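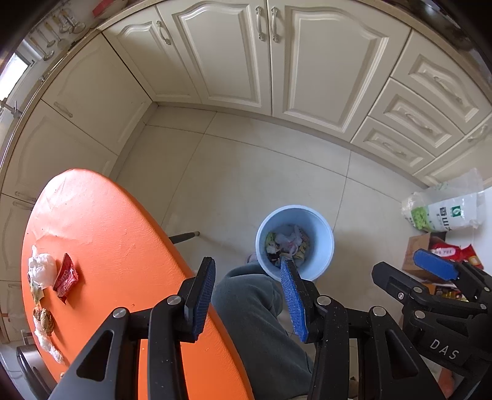

Can a robot clean up the kitchen for you?

Robots can do small parts of the job, but a person still does most of it. A dishwasher washes plates, and a robot vacuum can pick up dust. Clearing the trash off a table is harder than either of those.

Think about what you do when you clear a table. You look at each thing and decide if it is trash. You pick it up, carry it to the bin and let go in the right place. You can do this while talking to a friend. A robot has to work out every step.

Trash comes in awkward shapes. A cup is nearly the same shape every time you see it, but a crumpled plastic bag can have any shape at all. Clear film is a problem too, as the table shows through it. Crumbs are worse – two fingers can close on them and come up with almost nothing.

Many robot hands have just two fingers. They open and close like kitchen tongs. Soft or bumpy pads on the fingers help them hold on to slippery things, such as a snack wrapper.

How do robots learn?

One way is for people to show them. A person holds a gripper, which is a robot hand without the rest of the robot, and does the chore with it. A camera records the work. Then a computer studies the recordings and looks for patterns in how the gripper moved.

It takes a lot of practice. Heriberto Ayala works on a robot called Puder, and his team recorded 3000 turns at putting trash in a bin. Then they gave Puder 101 tries at a table it had not seen before. It did well with paper and wrappers. Thin plastic film often stuck to its fingers, even when the hand was open over the bin.

Puder is also slow. A table that takes you one minute takes Puder 10.

So when will there be one at your house? Ayala's team does not have a date. For now they are working on the plastic film – and after that, the crumbs.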